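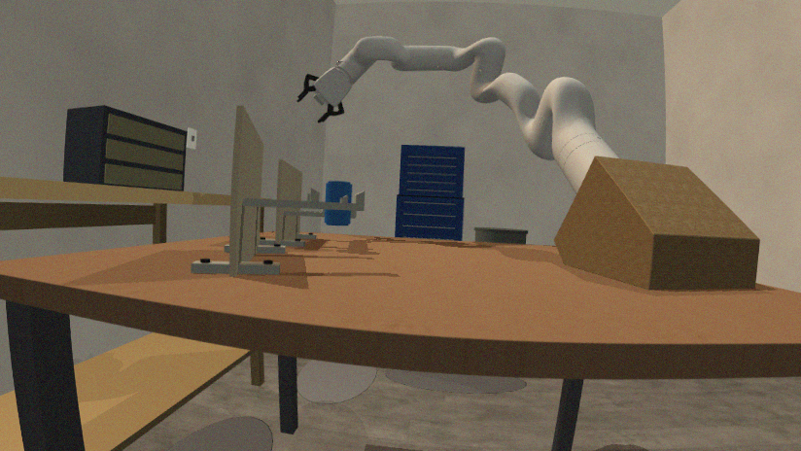

The Vest Is Back and I Have Never Been So Ready

Okay, can we talk about vests? I mean the real ones, the tailored kind with the little points at the bottom and the buckle in the back that cinches you in. I have been wearing mine all July and I'm not tired of it yet!

I bought my first one in high school from a thrift shop, a gray pinstripe thing that came down way too long on me, and I wore it over a white T-shirt with a skinny scarf because that was what you did. Then one day it just felt wrong, so it went in a bag, and the bag went out the door, and I have missed that vest for years. If you were the one who picked it up, I hope you're still wearing it.

The big change this time is that the vest gets to be the shirt. No tee underneath, no button-down, only the vest, buttoned all the way, with pants or a long skirt. I was nervous about the armholes (I have stood in so many dressing rooms with a gap you could park a bike in), but the newer cuts sit much higher under the arm and you can raise your hand to wave at a friend without thinking twice.

How I've been wearing mine

With matching wide-leg pants. The full set! I have the Fekeo one in a soft oatmeal linen blend and it wrinkles like crazy, and I love it anyway. It makes me feel like I own a small hotel somewhere sunny.

With jeans. Straight leg, a bit of ankle, a brown belt. I wore this to dinner last week with the black Golob vest and got 3 compliments before the bread came, one of them from the woman taking coats.

Over a slip dress, open. This one took me a few tries. The vest needs to hit at the hip or a little above, otherwise everything goes boxy. Mine is a men's one and the shoulders are slightly too big, which works better open than closed.

With shorts. Longer ones, pleated, same color family. I keep a pair of flat sandals by the door for this.

Where to look

Thrift first, always. Check the men's rack near the suits, where vests get split up from their jackets and nobody wants them. I paid $7 for the one I wear over dresses. Look at the lining before anything else, especially under the arms, and try the back buckle to make sure it still holds. Missing buttons are no big deal, and swapping them all for tortoiseshell ones makes an old vest look so much more expensive.

If you want new, Nosach has a nice cropped one with a square neck, although it runs small and I went up a size. There's also one at Pedamden for $600. Six hundred! I tried it on, I turned around in the mirror 2 times, I put it back on the hanger very gently. The wool was beautiful, I'll give it that.

My friend Regula Stöckli took in the sides of my gray one by hand, and now it fits so well that I've stopped complaining about the one I gave away. If you have a tailor you like, ask about the side seams and the shoulders before you buy, because sides are easy and shoulders get pricey fast.

Next post is going to be about bubble skirts, and I have feelings. Tell me in the comments if you kept yours!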